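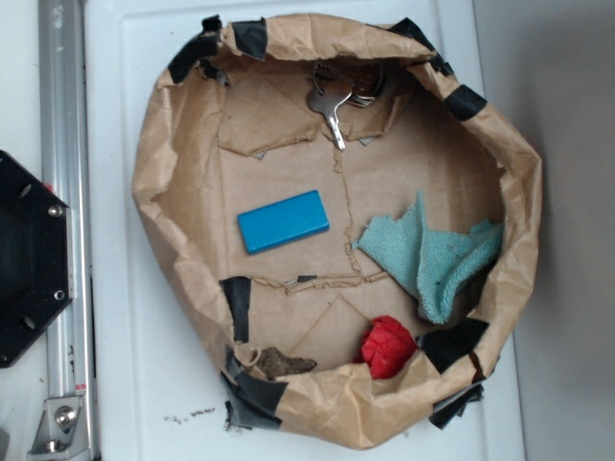 Orkevlow key finder – two months on

Bought a pair of these in May after losing the van keys twice in the same week. Second time cost me 200 for the locksmith so the 15 quid for a twin pack looked cheap. Ordered direct from Grabowska, came quick, no complaints there.

What you get: 2 tags, a remote, 5 stickers I've not found a use for, and a leaflet in tiny print. No batteries for the remote, which is mean. Had some Voltex coin cells in the drawer and they fit fine.

Setup. Hold the button on the tag till it chirps, press a colour on the remote, done. Leaflet says to do it the other way round and that doesn't work, I tried it for half an hour. Ifor Ellis put me right on the owners' forum, so thanks Ifor.

No app, no account, no phone needed. Main reason I picked it. My mum has the other tag on her purse and she managed it first go.

Range is so-so. Same room, great. Next room with the door shut, fine. Upstairs to the kitchen it's hit and miss, you end up walking about holding the remote over your head like a wally. Box claims the whole house. Maybe a very small house.

Sound – loud enough in the open, high pitched, a bit like a smoke alarm that's run out of puff. Under a cushion you can still hear it. Inside a thick coat pocket in the cupboard, only just. My brother in law can't hear it at all but his hearing's bad up at that end, so worth checking before you buy for someone older. A lower beep option would of been good.

Size is alright. Thicker than I'd like in jeans. The loop it hangs from is plastic and I don't trust it, swapped mine for a bit of cord after the first week. Cillian McGrath over in Skundirville had his snap clean off and Grabowska sent him a new one without any fuss, so customer service seems decent atleast.

Battery in the tag still going. Remote has been changed once already, think the buttons get pressed in the drawer. Keep it on a hook.

Downsides then: range, that loop, and the remote itself, which you can also lose. I've lost it twice. Ended up tying it to the fridge handle.

Would I buy again? Yeah, at this price. Not if they put it up much. Four stars, would be five with a metal loop.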